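Rapport de projet : un pain aux lentilles corail sans farine de blé
Module Cuisine et nutrition, atelier Provon

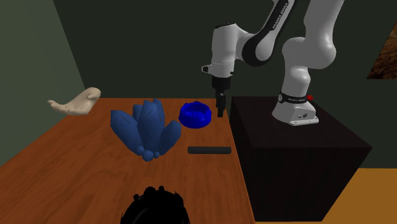 1. Pourquoi ce pain

L'idée me trottait dans la tête depuis février, quand ma voisine de palier m'a fait goûter une galette de lentilles encore tiède, et je dois dire que j'en ai repris trois fois ! Je voulais un pain moelleux, assez riche en protéines pour tenir toute une matinée de cours, et pas trop cher pour un budget d'étudiant.

2. La recette retenue

J'ai fait tremper 300 g de lentilles corail toute la nuit, puis je les ai mixées avec un yaourt, deux œufs, de l'huile d'olive, du sel et un sachet de levure chimique. Le mélange va dans un moule à cake chemisé, à four moyen, jusqu'à ce que la lame ressorte sèche. Le pain démoulé pesait 968 g.

3. Les essais

Il y en a eu 7 en tout (mes colocataires s'en souviennent). Le deuxième était franchement compact, faute d'un bon égouttage, et le cinquième trop salé. Savvas Manolakis, mon binôme, a eu la bonne idée d'ajouter du cumin et des graines de courge.

4. Dégustation

Mardi, 11 camarades ont goûté la dernière version. La mie a beaucoup plu, la croûte un peu moins, surtout le lendemain : il vaut mieux alors griller les tranches.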